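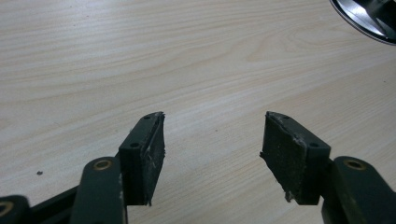 打印本文 | 用邮件发给朋友

十二月一到我就想折腾家里，今年轮到桌子。旧的那张跟了我们好多年，桌面烫了一圈一圈的锅印，边上还有孩子拿圆规刻的小船，我一直舍不得（真的舍不得！），拖来拖去，上个月总算在 Reinholz 订了张浅色的，花了3000块，比原来打算的多出500，心疼了两个晚上。

当初挑颜色的时候，店里那位 Farzad Shirazi 很耐心，陪我把色板一块块拿到窗边看。深胡桃色好看是好看，可我们家餐厅朝北，冬天下午三点多就暗下来了，摆张深色的桌子，人坐在那儿都提不起精神。最后选的就是这种米白带一点浅褐的，木纹弯弯的，像水面慢慢推开的波纹，有几处还打着小小的椭圆旋儿。我早上端着咖啡坐下，常常盯着那几个旋儿发呆，粥都忘了关火。

擦桌子我现在只用拧得很干的棉布，顺着纹路走。之前买过一瓶 Ultano 的清洁液，味道太冲，给阳台的铁架子用了。桌布我也试铺过一回，蓝格子的，铺上去总觉得可惜了这些花纹，又收回柜子里，现在只在吃火锅的时候拿出来。

旧桌子没有扔，搬去了小房间，我在上面裁布、包饺子，那只小船还在老地方。下次想写写椅子，四把里有两把坐上去吱呀响，我正在跟先生商量是修还是换。

读者留言

豆豆妈：浅色的显脏吗？我家两个小的天天画画，有点不敢买。

Kianoush Jafarzadeh：我家也是朝北的餐厅，换了浅色桌子以后，白天开灯都晚一些了。椅子先别换，拧拧螺丝试试看！

博主回复豆豆妈：灰倒不太显，酱油滴上去一眼就看见，随手擦掉就好啦。

阿宁：圆规刻的小船，求照片～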